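Chapter 4
Aletti: A River Town and Its Two Halves

Key terms: toll right, guild quarter, ford, charter, bridge chapel

Aletti grew up as two settlements that did not share a name. The one on the east bank was a market village on flat ground. The one on the west bank, Ketden, was a fortified hill with a church, a granary and a few dozen houses inside the wall. For most of the Middle Ages people crossed between them at a ford, and in spring, when the river was high, they did not cross at all.

This chapter follows the joining of the two towns, from the first bridge to the common charter. It should be read with the map at the end of Chapter 3.

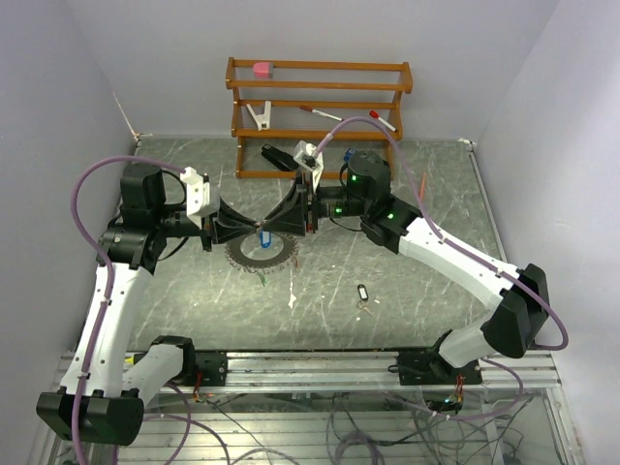
The bridge was begun from both banks in the same year, under two master masons who answered to two different lords. Each side paid for its own piers and kept its own accounts. The two halves grew out over the water the way the two robot arms reach toward each other over the gray tabletop, each from its own base. The difference is that the arms share one rail, and the masons had no common line to work from. When the halves met, the western roadway stood higher than the eastern one, and a short ramp was laid to cover the step. Carters complained of it for generations.

4.1 Who owned the crossing?

Toll rights caused more trouble than the stonework. The lord of Ketden claimed every cart that touched his half, and the market village claimed the same for its own. A merchant bringing wool from the Pidik valley could be charged twice in a few minutes. Some went back to using the ford – a slower route, but a free one.

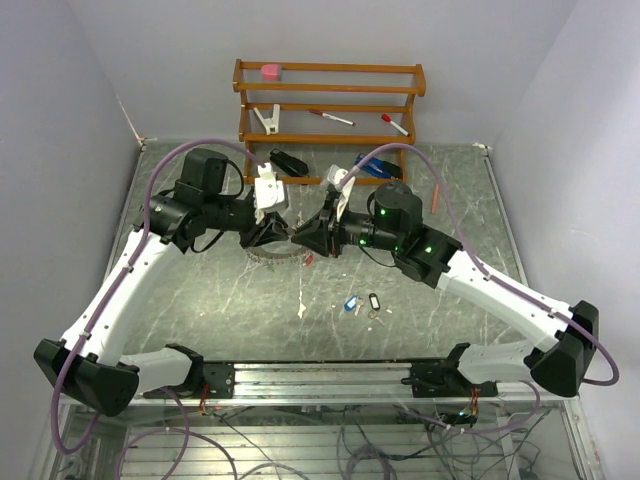
Figure 4.2 Two arms mounted on one rail, with their grippers meeting near the center.

A settlement was reached after 10 years of dispute. One toll was to be taken at the bridge chapel, and the money divided at the end of each February. Heidrun Gasser's edition of the toll rolls (see Further Reading) shows that the division was rarely made on time.

4.2 The mills

The bridge piers narrowed the river and made the current faster. Millers moved in under the arches, and the guild quarter formed behind them on the east bank. 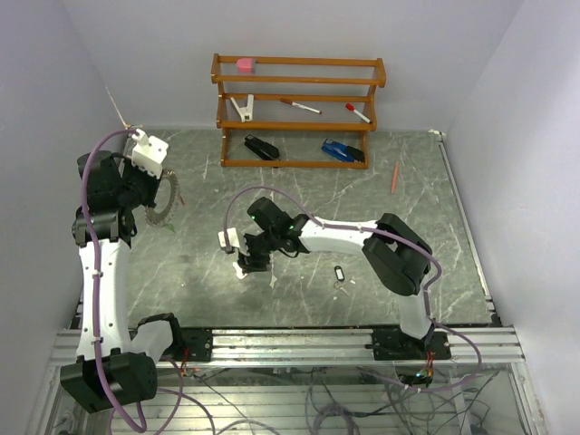 Figure 4.3 A gray toothed disc standing on its edge beside a white gripper.

Flooding became worse upstream, and farmers there took the millers to court. Brunello Pace argues that these cases did more to unite the towns than the bridge did, as both banks had to send witnesses to the same judge. 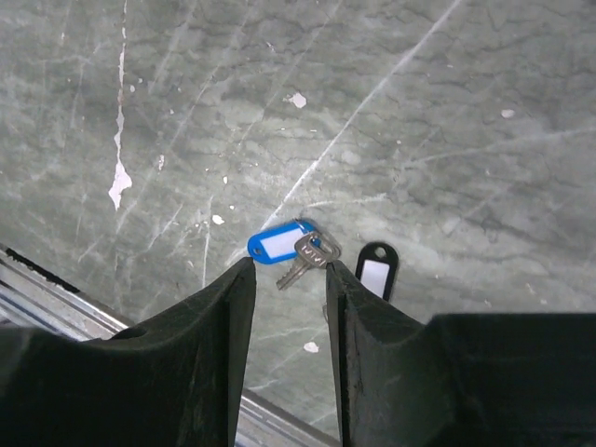

Page last changed: November 2025

4.3 Before you read on

The common charter is printed in full in Section 4.4. As you read it, note which offices were shared and which were kept separate. Keep in mind that the surviving text is a later copy, and that the clause on the granary may have been added by the copyist.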